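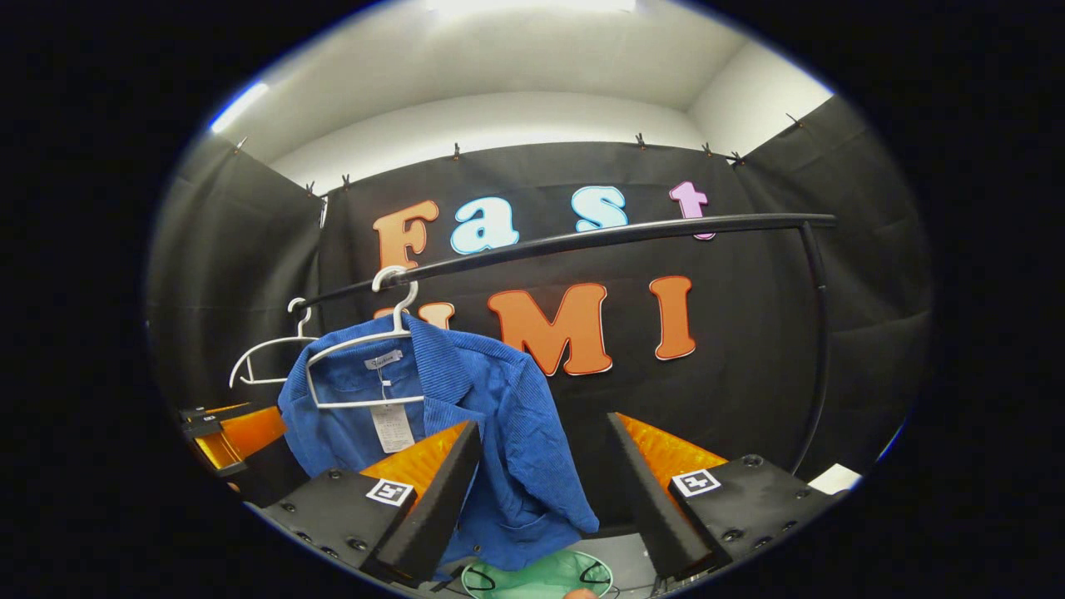

Notebook, Mellorau biography pages, 11/12/2024

Continued from the last entry. The question is still the education and early career paragraphs, which are the worst part of our actor pages. Today I worked only with the stage and television performers. Singers are left for January.

Set of pages: 614 after removing the doubles. Javier (the matching script, new version) says that 339 of them have a sentence on training or school. I opened a part of these by hand and the script is mostly right, but it also takes "drama" as training when the text only says that the person acted in a drama series. I have put this in the list of bugs. Until it is repaired, please do not use the 339 in any report outside of the group.

Birth dates

In 46 pages the birth year in the first line is not the same as the birth year in the side box. I expected typing mistakes. In many cases the age was written in words when the page was new, and later somebody calculated the year back from that age without looking at when the text was made. So the year is one too late, or one too early, depending on the birthday. For now I took the year away from the first line and left the box alone where it has a source. Where neither has a source, both are empty. An empty box looks poor on the page, I know, but I prefer it.

Stage names

We had no rule and every writer did a different thing. What I tried today:

Stage name in the title and in the first sentence. Birth name once, in the second sentence, only if the performer has used it publicly. After this only the surname of the stage name. Nicknames from fans go out, except when the performer has put the nickname on a record or a program.

It reads well on the pages I changed. One problem is performers with a single name, since there is no surname to shorten to and the name then comes in every sentence. I used "she" and "he" more often and joined some sentences. Not beautiful yet.

First roles

The phrase "inspired by her mother" (or father, or aunt) comes again and again in our texts, and I could follow it to an interview in only 3 pages. The rest are copied from other biography sites, which copied from each other. Uven found the chains quite fast when I gave it the full sentence with quotation marks. With loose words it gives too much and the first page of results is useless. Setting that worked: exact phrase on, oldest first, duplicates not grouped. I write it here so I don't have to find it again.

For theater work before the first film role I went to the programs in the Pokstead library scans. These are good, but the scan cuts the lower part of some cast lists, and children in the chorus are normally at the bottom. So a missing name in a scan does not prove that the person was not in the show. I marked such cases "not confirmed" and did not delete the role.

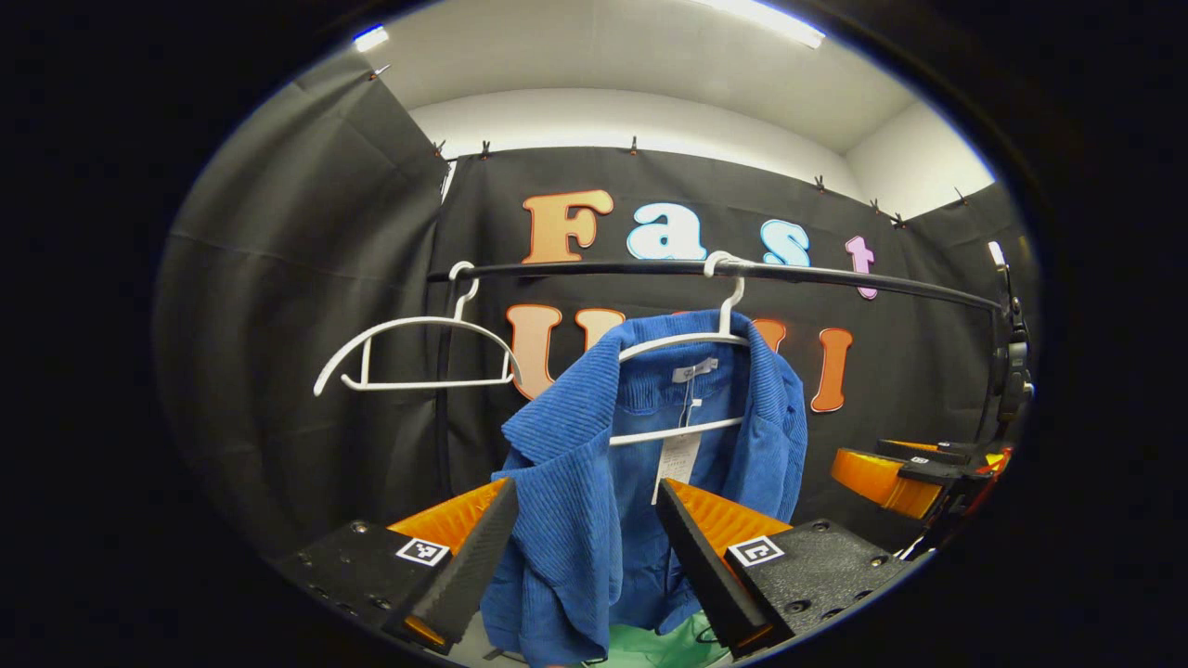

Costume sentences are the next thing I want to make more strict. Our writers like to say what a performer wore in the role that made them known, and very often they add a fabric, a designer and a price that they can't know from a still photo. My proposal is to write the garment, the color and one or two things that any reader can check. For a blue corduroy jacket like the one on the white hanger, "blue jacket, ribbed, with a wide folded collar" is enough for me. The decade of the cut, the maker and whether it was sewn for the show need a source, same as a birth date. I tried this on the television pages under letters A to D and the texts became shorter by a line or so. Two of them lost the only interesting sentence they had. I kept these two old versions in the drafts folder in case an interview comes up.

Adjectives

Removed from the opening sentences: gorgeous, talented, multi-talented, stunning, well-known. "Award-winning" stays only if the award is named later on the same page. I was in doubt about "versatile" – it says almost nothing, but for people who sing, act and dance there is no short word for it. Left it where it was. Opinions welcome in the margin.

To do

Javier: the drama series mistake, and also it counts "dance school" two times when the school has "dance" in its name.

Write to the Pokstead library about the cut cast lists, and ask if the paper copies can be seen.

Side box: the field "height" has no source on any page I opened. I would like to hide it everywhere. Waiting for an answer on this before I touch the template.

Old page addresses still open the versions with the wrong years. Redirects not done.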